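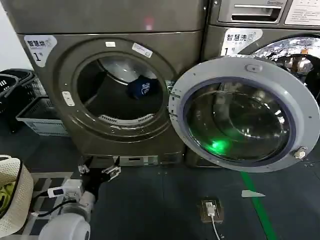
How much water does a student household use for laundry in a week?

The households in this study used an average of 405 liters per week, with the highest use recorded in homes where small loads were washed on separate days.

Household Laundry and Water Use in Flivisside
Submitted 14/10/2019 by Saranya Suvarna and Manikandan Naidu
Project supervisor: Bindu Kandasamy

1. Purpose
The purpose of this project was to measure the water used for laundry in shared student homes and to find out which habits had the greatest effect on it. The work builds on a short survey carried out in January by Hemant Kushwaha, which asked residents to estimate their own use. Those estimates were not checked against meter readings at the time.

2. Method
Residents of shared homes in the Murthy and Bustenar districts were asked to keep a laundry diary. Each entry gave the time of the wash, the program chosen and whether the load was full, half full or smaller. Meter readings were taken before and after each wash. In total, 1,371 washes were entered in the diaries. Entries with a missing reading – 200 in all – were left out of the averages but kept for the section on habits.

3. Results
Load size mattered more than any other factor. Half loads used nearly as much water as full loads on the older machines, which do not adjust the fill level. Program choice came second. Many residents selected an extra rinse by habit, and several reported that they did not know the setting could be turned off. Washing temperature had no clear effect on water use, although it would be expected to affect energy use, which was not measured.

Homes in Bustenar used around 453 liters per week, more than those in Murthy. The Bustenar homes were also larger, and the difference was small once the number of residents was taken into account.

4. Limits of the study
Diaries were kept by the residents themselves and some washes may not have been entered. Hand washing was not included. Two homes changed machines during the study, and their readings are listed separately in Appendix B.

5. Recommendations
Residents who share a home should combine small loads where possible. Housing offices should post the rinse settings next to each machine. A further study should cover energy use and drying.

The authors thank Yamuna Pinto for checking the meter tables.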